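Home Projects Reports Teams Contact
Student Project Reports - November
By Renji Murakami, Dremholm group
2 comments 30 shares

3. Grasping of transparent labware

3.1 Task

The Luda cell was set up last year for opaque parts. Our project extended it to clear glass and acrylic, which the depth sensor handles poorly. Returns from a glass wall are either missing or placed on the surface behind it, so the planner receives a hole where the object should be.

3.2 Data

We recorded 3635 views of the workspace and labeled 657 of them by hand. Labeling took longer than planned. Outlines were drawn on the color image only and then projected into the depth map. The Hughes script was used for projection after we corrected an axis swap in its calibration file.

3.3 Background

The first recordings were made on the bare white tabletop. Edges of the glass had little contrast there, and two labelers often disagreed on where a stem ended. Black cloth was tested next and kept for all later sessions. Folds in the cloth produce weak false edges - these were left in the training set on purpose.

3.4 Layout

Each layout combines an acrylic stand carrying a funnel and stopcocks, a small vessel lying on its side, and a round-bottom flask in a cork ring. 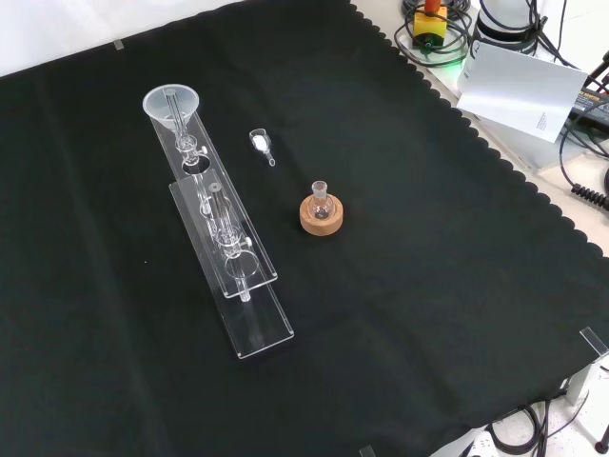
Grasp candidates were ranked by distance from the nearest stopcock, with a penalty for any approach that crossed the stand. The flask was the simplest target, as the cork ring gives a usable depth reading and fixes the position of the neck. Stems remain the main source of error. The Merer planner treats them as free space unless a margin is added by hand, and the margin is currently the same for every object.

3.5 Open items

- Per-object margin in the planner
- Repeat calibration before the Thursday session
- Second labeler for the remaining views

Previous Next Back to top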